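회사소개 | 사업영역 | 도입사례 | 채용 | 문의

스쿠키스(Skukis)를 소개합니다

작은 물건을 담고 옮기고 나누는 일. 저희가 하는 일은 그게 거의 전부입니다. 화장품 공방의 소분실, 급식 자재 창고의 계량대, 부품 상가 뒤편의 포장 테이블. 큰 공장 라인은 잘 안 합니다. 그쪽은 이미 잘하는 회사가 많습니다.

스쿠키스는 원래 소분 대행업체였습니다. 작업대 3개 놓고 시작. 나사, 단추, 구슬, 씨앗, 뭐든 봉투에 나눠 담아 드렸습니다. 성수기에는 하루 3,000봉. 손목 나가는 사람이 생겼고, 저녁 8시 넘어서 퇴근하는 날이 이어졌고, 그래서 로봇팔을 들여놨습니다. 처음엔 저희가 쓰려고 산 겁니다. 그러다 옆 업체에서 좀 봐달라고 하고, 그 옆 업체에서도 부르고. 지금은 직원 28명, 소분 대행과 자동화 설치를 같이 합니다.

대행 사업은 접을 생각 없습니다. 저희 작업장에서 안 돌아가는 걸 남의 작업장에 팔 수는 없으니까요.

하는 일

로크톤(Rokton)
양팔 작업대. 팔 2대가 테이블 하나를 같이 씁니다. 한쪽이 그릇에서 물건을 집고 다른 쪽은 용기를 맡는 식. 사람 작업대와 높이를 맞춰 설치하기 때문에 옆자리에서 바로 이어받을 수 있습니다. 용기가 바뀌면 동작도 다시 잡아야 합니다. 이 부분은 설치비에 포함, 첫 달에 한해 횟수 제한 없음.

플라츠카(Platska)
시뮬레이션 검토 서비스. 기계 들이기 전에 고객사 테이블과 용기를 화면 안에 먼저 만들어 봅니다. 팔이 닿는지, 두 팔이 서로 걸리지 않는지, 컵이 손가락에 밀려 넘어지진 않는지. 검토만 하고 설치는 안 하셔도 됩니다. 실제로 그런 고객사도 있고요. 검토 보고서는 파일로 드립니다.

프르부(Pîrvu)
교육 과정입니다. 현장 작업자 대상, 사무직 대상 아님. 오전반과 오후반이 있고 7월에는 쉽니다. 이름 읽는 법을 자주 물어보시는데 그냥 프르부라고 하시면 됩니다.

자동화하면 사람은 어떻게 되나요

상담 때 제일 많이 받는 질문. 사장님보다 작업자분들이 더 많이 물어보십니다. 당연한 일입니다.

저희 작업장 이야기만 하겠습니다. 로봇 들인 뒤에 내보낸 사람은 없습니다. 대신 일이 바뀌었어요. 소분반에서 봉투만 접던 분들이 지금은 작업 순서를 짜고, 그리퍼가 놓친 것을 골라내고, 새 용기가 들어오면 집는 위치를 정합니다. 물건을 오래 만져 본 사람이 이걸 잘합니다. 어느 쪽으로 기울여야 잘 굴러나오는지, 어떤 건 세게 잡으면 자국이 남는지. 도면에는 안 나오는 내용이라 저희 엔지니어들도 소분반에 가서 물어봅니다.

좋아진 점. 잔업이 줄었습니다. 손목 보호대 사는 돈도 줄었고. 같은 동작 계속하는 자리는 이제 2시간마다 교대합니다.

안 좋아진 점도 씁니다. 작업장이 시끄러워졌다는 분들이 있습니다. 기계 옆에서 기다리는 시간이 생겼는데, 그 시간이 손으로 일할 때보다 더 피곤하다는 의견도 있습니다. 로봇 속도에 맞춰 일하는 느낌이 싫다고 하셔서 한동안 속도를 낮춰 돌리기도 했습니다. 지금은 정지와 속도 조절을 작업자가 직접 합니다. 관리자 승인 필요 없음. 고객사에도 이 방식을 권하고 있고, 계약서에도 한 줄 들어갑니다.

그리고 급여. 직무가 바뀌면 직무 수당도 바뀌어야 합니다. 저희는 바꿨습니다. 고객사에 강요는 못 하지만 상담 때 꼭 말씀드립니다.

일하는 순서

전화나 문의 양식으로 연락 주시면 저희가 현장으로 갑니다. 테이블 크기 재고, 쓰시는 용기와 물건을 빌려 옵니다(돌려드립니다). 그다음이 플라츠카 검토. 컵 하나 그릇 하나 놓고 아주 단순한 장면부터 시작합니다. 처음부터 물건을 다 올려놓으면 뭐가 문제인지 안 보이더라구요.

검토 화면은 작업자분들과 같이 봅니다. 회의실 말고 작업장에서, 점심 먹고 오후 1시쯤에 보는 경우가 많습니다. 여기서 나오는 얘기로 배치가 꽤 바뀝니다. "그릇을 거기 두면 내가 못 지나간다" 같은 말씀. 듣고 고치고 다시 돌려봅니다.

설치는 그다음입니다. 설치하고 나서 첫 3주는 저희 직원이 현장에 나가 있습니다. 그 기간에는 손 작업도 같이 유지해 주세요. 한꺼번에 바꾸면 탈이 납니다.

저희가 안 하는 일

사람 얼굴이나 손 움직임으로 개인 실적을 매기는 시스템. 문의가 가끔 오는데 안 만듭니다.
인원 감축 보고서. 이것도 안 씁니다.
음식이 직접 닿는 공정은 아직 준비 중입니다. 포장된 자재는 가능.
당일 견적. 죄송하지만 현장을 보고 말씀드리겠습니다.

자주 물어보시는 것

중고 테이블도 되나요?
됩니다. 흔들리지만 않으면요. 상판 재질은 크게 상관없고 반짝이는 것만 피해 주세요.

용기 색깔도 정해져 있나요?
아니요. 다만 안에 담긴 물건과 색 차이가 나면 편합니다. 플라츠카에서 미리 색을 바꿔가며 볼수 있습니다.

작업자가 컴퓨터를 못 하는데요.
괜찮습니다. 프르부 과정은 버튼 누르는 것부터 합니다. 글씨도 크게 뽑아 드려요.

고장 나면?
대행 작업장에서 쓰는 예비 부품을 먼저 보내드립니다. 전화는 오전 9시부터 받습니다.

채용

소분반, 설치반 상시 모집. 설치반은 운전 가능자. 소분반은 경력 안 봅니다. 들어오시면 누구나 프르부 과정을 근무시간 안에 듣습니다. 지원서는 문의 양식에 그냥 적어 주셔도 되고, 전화로 물어보셔도 됩니다.

작업장 견학도 받습니다. 오후만 가능하고, 미리 연락 주세요. 주차는 건물 뒷쪽.

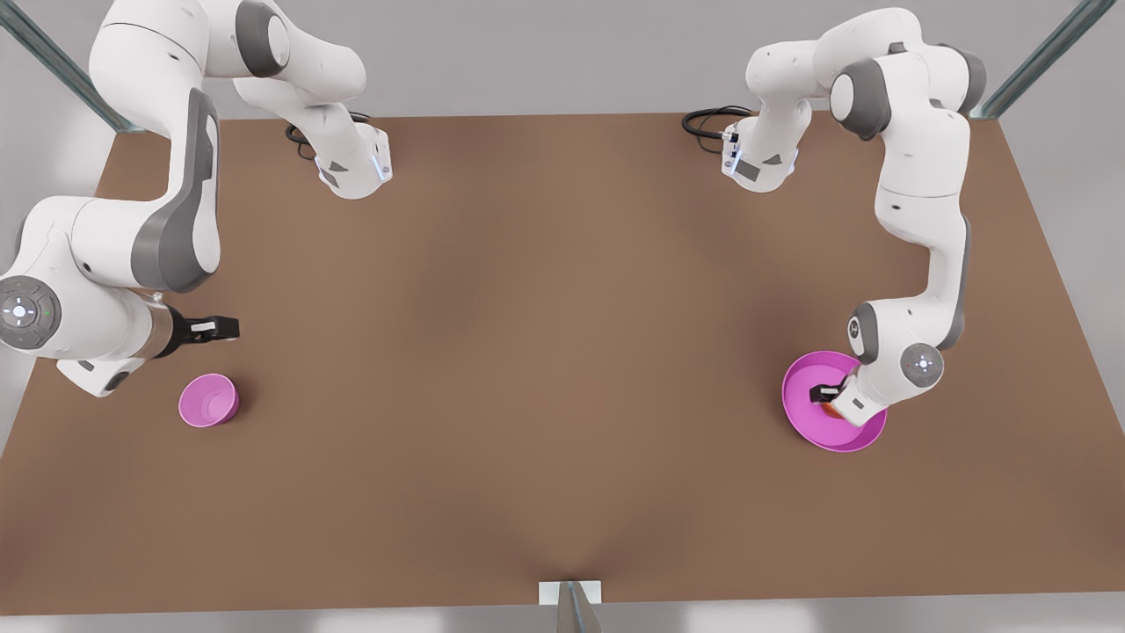
플라츠카 검토 화면. 왼쪽에 작은 분홍 컵, 오른쪽 팔의 그리퍼는 그릇 안에.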